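4 大方桌的摆放与台面布置

本章适用于Matlala系列138方桌，与第3章（拼装）和第5章（椅子与走道）配合使用。桌子已经拼好、四条腿的保护套也已经拆掉的话，从4.2开始就行。还没拼好的请先翻回第3章，把横撑的螺丝全部拧到底再过来，半紧不紧的桌子搬起来会扭，扭过一次以后再想调平就费工夫了。

这张桌子是我们整套阅览室家具里最喜欢的一件。台面大，颜色浅，放在白墙的房间里整个屋子都亮堂起来，而且正方形没有主次之分，四面都能坐人，看书、包书皮、拼图、开小会都用得上。下面的步骤看着多，两个人配合着做，一个上午足够，下午就能坐下来喝茶了！

4.1 开始之前

请备齐：
卷尺一把
水平尺一把（手机自带的水平功能也可以，先把手机壳摘掉）
美纹纸胶带一卷
干的和微湿的软布各一块
随桌附带的调平垫片一包，毛毡脚垫一包
铅笔

另外请安排两个人。桌面单独一个人也抬得动，但转弯的时候看不见桌角，门框和墙皮都很容易遭殃。

注意：搬动之前把台面上的东西全部拿走，哪怕只是一本书。抬桌子的时候桌面总有一瞬间是斜的。

4.2 选位置

1. 先看灯。打开房间里所有的灯，站在打算放桌子的地方，把一本书平摊在手上，左右转一转。封面上如果有一条刺眼的反光，就往旁边挪一步再试。覆膜的硬皮书最挑灯，用它来试最准。

2. 再看墙。桌边离墙至少留200毫米。这个距离够伸手进去捡掉下去的铅笔，也够吸尘器的扁嘴通过。如果靠墙那一侧也要坐人，请按第5章的走道尺寸来留。

3. 看顶上。沿墙的管道、线槽、空调出风口，都请抬头确认一遍。桌子尽量避开出风口的正下方，书页被吹得哗哗翻是很恼人的。

4. 看地面。地漏、地插和检修口的盖板都不要压在桌腿下面。盖板看着和地面是平的，受力之后常常会翘起一个角。

5. 位置定下来以后，用美纹纸在地上贴出四个桌角的位置，贴成小小的“L”形。贴完退到房门口看一眼。进门第一眼就能看到台面，这张桌子就摆对了。

提示：犹豫不决的话，把胶带留一夜，第二天换个时间再看。早上的自然光和晚上的灯光差别很大，我们自己的样板间就是这样改了一次位置，往里收了半张椅子的宽度，立刻舒服多了。

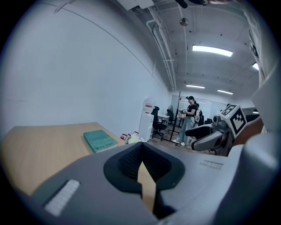
4.3 就位和调平

1. 两人站在桌子相对的两侧，手托横撑下方，不要抓台面的边沿。喊好口令一起抬，抬到脚离地就够，不用抬高。

2. 慢慢移到胶带标出的位置，先落靠墙的两条腿，再落外侧的两条。

3. 把水平尺放在台面正中，横着看一次，竖着看一次，再沿对角线看一次。对角线这一次最容易被省掉，偏偏四条腿的桌子最常出的毛病就在对角线上。

4. 如果有晃动，双手按住一个桌角轻轻下压，找出悬空的那条腿。从附带的垫片里先取最薄的一片，垫进去再试。垫片可以叠放，最多叠三片；还不够的话说明地面高差太大，请换一个位置，或者把桌子转四分之一圈。正方形的好处又来了：转一圈有四次机会，总有一个方向是稳的。

5. 调平之后再贴毛毡脚垫。先把桌脚底部擦净晾干，撕掉背纸，按住数到十。毛毡的边缘要和桌脚齐平，露出来的部分会粘灰。

6. 撕掉地上的美纹纸。贴着地面慢慢往回撕，残胶就少。

注意：贴了毛毡以后，桌子在光滑的地面上会比较好推。这对打扫很方便，但不要让小朋友靠着桌边推着玩。

注意：请勿坐在或站在台面上，换灯管也不行。本桌的台面是按阅读和手工使用来设计的，换灯请用梯子。

4.4 第一次清洁

新桌子的台面上会有一层很细的包装粉尘，用干布先擦一遍，顺着木纹的方向擦，从里到外。然后用拧得很干的湿布再擦一遍，马上用干布收水。

第一周请不要用任何清洁剂。一周以后可以用中性的，滴两滴在布上，不要直接喷到桌面。含酒精的消毒湿巾偶尔用一次没有关系，天天用的话，浅色台面会慢慢失去光泽，尤其是手肘常搁的那一圈。

咖啡和茶渍请趁湿擦掉。已经干掉的杯印，先用湿布盖住，等五分钟再擦，多半就下来了。圆珠笔的痕迹要麻烦一些，见第8章的去渍表。

4.5 台面布置

终于到了最好玩的一步！台面布置没有标准答案，但我们试过很多种之后，发现东西少的桌子最招人坐。满满当当的桌子，大家会绕着走；放着一本书、一小束花的桌子，路过的人会不由自主地伸手去翻一翻。

基本布置需要：
书一本，硬皮的最好
仿真花一小束

1. 选书。封面颜色要和台面拉得开。浅木色的台面上，青绿、深蓝、砖红都很出彩，米色和浅灰会“化”在桌子里，远看什么都没有。封面字大的优先，站着也能看清书名。

2. 放书。把书平放在靠近远边的位置，这里的“远边”指从主要入座的一侧看过去对面的那条边。书稍微斜一点，不必和桌边对齐，看上去像有人刚放下，随时还要回来接着读。摆得四四方方反而让人不敢动。

3. 放花。仿真花放在书的旁边，离书留出一个手掌的宽度，往侧边一点。花朵朝入座的方向。白花绿叶是我们最推荐的搭配，和浅色台面、白墙都合得来，四季都不显得突兀。

4. 留白。主要入座的一侧，从桌边往里整整一臂的范围请什么都不要长期放。这块地方是给来的人用的，笔记本电脑、借来的书、摊开的作业，都要占地方。

5. 坐下来试一试。伸手能不能够到书？拿书的时候袖子会不会扫到花？会的话就把花再往外挪一点，挪到不会扫到为止。

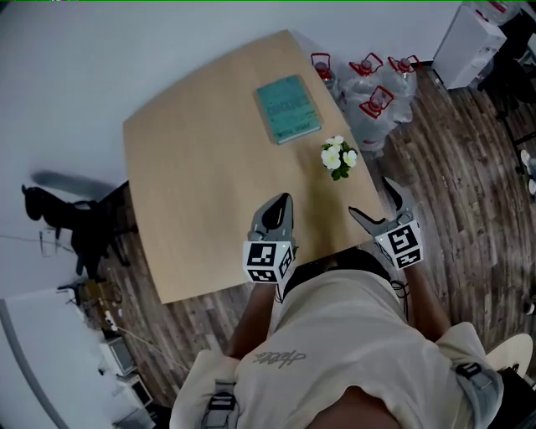 图4-2 台面布置参考：书靠远边平放，白色仿真花在书旁，大水桶留在桌角外侧的地面上。

提示：仿真花可以直接平放在台面上，不一定要用花瓶。平放的花不会倒，挪起来一只手就够。如果您还是更喜欢花瓶，请选底部宽的，并在底下垫一块毛毡。

提示：书请每隔一阵子换一本。Illden阅览室的Lwazi Mnguni每逢换季就把桌上的书换掉，到了十月会挑一本适合慢慢翻的画册。她的办法很简单，换书的那天顺手把花掸一掸，把台面擦一遍，三件事一起做完。我们照着做了以后，桌子真的一直像刚布置好的样子。

4.6 仿真花的保养

仿真花不用浇水，可它会积灰，积了灰的白花比没有花还难看，所以请多疼它一点。

1. 日常用软毛刷从花心往外轻扫，叶子正反面都扫到。

2. 灰比较重的时候，用吹风机的冷风挡，隔一臂远吹。热风会让花瓣变形，请不要用。

3. 叶子可以用微湿的布一片一片擦。花瓣部分先在不起眼的地方试一下，不掉色再擦。

4. 擦过以后要完全晾干才能放回台面，湿的花梗可能在浅色台面上留下印子。

注意：请把仿真花放在年纪很小的孩子够不到的地方。松动的花朵或叶片请立即收走。

4.7 桌子周围的地面

桌面布置得再好，脚边堆满东西也坐不舒服。请绕着桌子走一圈，按下面的顺序整理。

1. 饮水桶。大号的水桶请直接放在地上，靠着桌角外侧或者墙边，集中放在一起，不要沿着桌边排成一排。放在桌角外面，坐着的人伸脚碰不到，拿水的人弯腰也有空间。

2. 桶要竖直放，盖子盖严，提手朝外。提手朝外这一点请一定养成习惯，伸手就能提，不用先转桶。

3. 满桶放里面，用过的放外面，一眼就能看出还剩多少。如果房间里备的是19升的大桶，请两人搬运，或者用第7章介绍的小推车。

4. 柜子。白色的柜子贴墙放最清爽，柜门前面留出完全打开的空间。柜顶不要堆书，书一多，取下面的东西时很容易碰落。

5. 椅子。椅子推进桌下时，椅背和桌边之间留一指宽，台面边沿就不会被磕出印子。腿部是金属的椅子，请检查脚套有没有掉。

6. 鞋和包。来的人换下来的鞋请放到门口的架子上，包挂椅背或放进柜子。走道上留一只鞋，晚上关灯以后就是一个绊脚的地方。

注意：装满水的大桶请不要放在台面上，也不要用台面当作搬运途中的落脚点。桶底的硬边会在台面上压出圆形的凹痕，这种痕迹修不掉，也不在保修范围之内。

注意：电线请沿墙走，不要横穿桌子和门之间的通道。临时拉的线用地面线槽盖住，活动结束就收。

4.8 灯光微调

桌子到位之后再看一次灯，此时的感受和4.2里站着看的时候会有些不同。

1. 坐在每一侧各看一分钟书。四个方向都坐，别偷懒！

2. 哪一侧自己的影子落在书页上，就把那一侧当作聊天和做手工的位置，阅读的位置让给光线好的一侧。

3. 仍然觉得暗，可以加一盏台灯。建议使用Prornell夹式灯，夹口带软垫。夹之前请确认软垫完好，夹在台面边沿的中段，避开桌角。

4. 如果做的是精细的活，比如修补书脊、穿珠子，局部照度可以调到2000勒克斯，做完请调回普通挡。长时间对着这么亮的白纸，眼睛很快就累了。

提示：吸顶的长条灯管闪烁时，请先换灯管，再判断桌子的位置是否合适。我们曾经为了躲一根快坏的灯管把桌子搬了两趟，换完灯管又搬了回去。

4.9 换一种用法

基本布置是给平时用的。方桌能做的事情多得很，下面几种都是我们亲自用过、觉得特别顺手的。

共读。把书移到台面正中，花移到远角。围坐的人都看得到书，翻页的人坐在书脊下方的一侧。

包书皮。铺一张比书大两倍的牛皮纸，剪刀和胶带放右手边（左撇子请反过来）。要裁纸的话务必铺切割垫，台面漆层经不起刀尖。

拼图。先把花和书都收进柜子。拼图板压在台面正中，碎片按颜色分放四角。方桌四面都能坐人，边框很快就拼出来了，剩下的天空部分请大家保持耐心。

小型展示。要展示的东西放在近门一侧，说明卡片立在后面，比东西矮一点。台面浅色，拍照的时候很讨喜，不需要再铺桌布。

茶歇。请铺垫子，杯子一律用杯垫，热水壶放在另外的小桌上。书和花先收走，等台面擦干再放回来。

每次用完，请按4.5的步骤恢复基本布置。熟练以后一分钟就能弄好，下一位推门进来的时候，又是一张让人想坐下的桌子。

4.10 常见情况

桌子用了几天开始晃
先查毛毡脚垫有没有移位或者压扁，再查横撑螺丝。木制家具在换季的时候会有细微的胀缩，螺丝补紧一次就好。补紧时用随附的手动扳手，拧到拧不动为止，不要用电动工具。

台面颜色不均匀
长期不挪动的书会在下面留下一块颜色较浅或较深的印子，阳光直射的房间更明显。每次换书时稍微换个位置就能避免。已经出现的印子，把书拿开，让整块台面一起见光，过一段时间会慢慢接近。

台面边沿起毛
用细砂纸顺着木纹轻轻打磨，擦净后涂一点Vakton护木蜡。先薄薄涂一层，等干透看看效果再决定要不要涂第二层。蜡没有干透之前不要放书，封面会粘住。

书总往桌边滑
把水平尺再拿出来量一次，多半是桌子没有调平。回到4.3，从第3步重新做起。

花总是不见了
请放宽心，通常在窗台上或者柜子里。布置时拍一张台面的照片贴在柜门内侧，收拾的人照着放回去就好。

有水渗到桌脚
立即把水擦干，抬起桌脚检查毛毡。湿透的毛毡要换新的，不要等它自己干。水桶附近的桌脚每周看一次，桶盖没盖严的时候，水会顺着桶身往下淌到地上。

4.11 检查表

布置完成后，请逐项打勾，贴在第1章末尾的记录页上。

□ 台面水平，四角下压不晃
□ 桌边离墙不少于200毫米
□ 毛毡脚垫齐平，没有翘边
□ 书平放在靠近远边处，坐着够得到
□ 花干净，没有松动的花叶
□ 入座一侧一臂之内没有长期放置的物品
□ 水桶竖直放在地上，盖子盖严
□ 柜门能完全打开
□ 椅子推拉顺畅，脚套齐全
□ 通道上没有电线、鞋和包

全部勾完，请务必自己先坐下来读上几页再走。椅子的高低和坐垫的选择见第5章。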